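Wurnthorpe Tableware Set: README

Maintainer: Ah-rin Seo
Part of the Sopacua household collection
Release 2

Summary

Wurnthorpe covers one narrow activity: setting out and stacking round dishes at a table. It holds 2,245 clips sorted into 14 task variants. The subject matter is plates, a bowl, a long wooden board and the table they are used on. Food, cutlery and glassware are out of scope and are covered by the Skidine set in the same collection.

Clips are stored per session. Each session has one folder per view, one plain text note and one label file. The label file gives the start and end of each handling step and the color name of the dish involved.

Views

Three views are provided: near, table and side. They do not share a field of view, and a dish may be missing from one while it is plain in another.

The near view is the hardest to read by eye. Surfaces at close range go soft, and wood grain or a block of saturated color may be all there is to go on. Color names should be taken from the label file when working from this view alone. Do not infer dish type from it; a curved edge is not enough to tell a plate from a board.

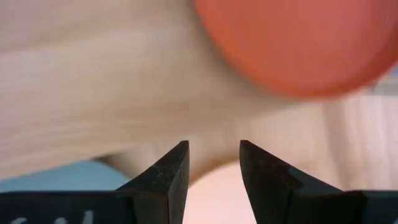
Objects

Dishes are round. Most are plates. Each is identified in the labels by color and by nothing else, so the color list matters:

magenta
medium blue
burnt orange
terracotta
pale peach
light gray
dusty teal
dark teal
sage green
cream (plate)
cream (bowl)

Known problem: terracotta and pale peach were swapped in the first release for one task variant. This is fixed. Dusty teal and dark teal are still confused in a small number of labels, mostly where the two overlap. Sage green can read as gray under strong light.

The table has a light wooden top with a butcher-block grain. The board is a separate wooden piece, long and rectangular, and is labeled "board" throughout. Plant pots and other items near the table edge are not labeled.

Layouts

A layout is the arrangement of dishes at a given moment. Three layout names are used.

1. Spread. Dishes are laid out on both sides of the board, which runs lengthwise down the middle of the table. Spacing is uneven on purpose. Two plates may touch or overlap, and a plate may sit tilted. Sessions with eight plates use this layout only. Row names (far, middle, near) are given from the table view.

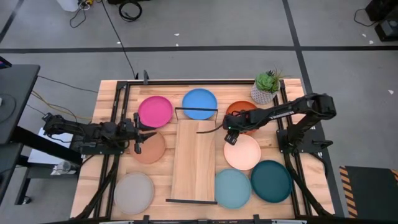 2. Partial. One or more dishes have been stacked and the others remain on the table. This is the most common layout by clip count and the least consistent. Labels record the stack from the bottom up.

3. Stack. All the dishes named in the task are in one pile. If a bowl is in the task, it goes at the bottom – a bowl placed on a plate is labeled as an error and kept. Plate order above the bowl is free unless the session note gives one.

Stack alignment is scored from the side view on a scale of 0 to 10. A score of 10 means the rims line up with no offset the annotator could make out. The bowl may flare wider than the plates without losing points. Scores are given by one annotator and should be treated as coarse.

Bright light from above washes out the upper surfaces in some side clips. Rim outlines are usually still clear enough to score. Clips where they were not have the score field left blank.

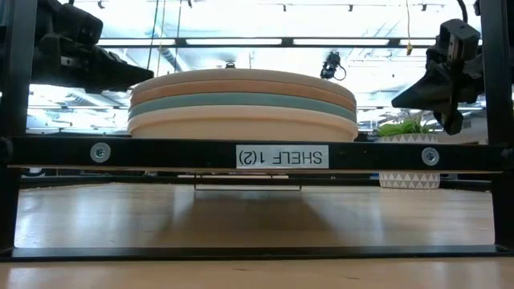

Trovura, March

Changes in this release:

Label color names reduced to the list under Objects. "Salmon" and "sand" are gone.
Alignment score added for the side view.
Session notes converted to plain text. Line breaks in the older notes may look odd.
Duplicate clips removed from two task variants.

Open items:

Row names are missing from the earliest spread sessions.
The bowl has no rim diameter in the object file. Plate diameters are given in inches.
Teal labels need a second pass.

Send corrections to Ah-rin Seo with the session name, the view and the dish color as it appears in the label file.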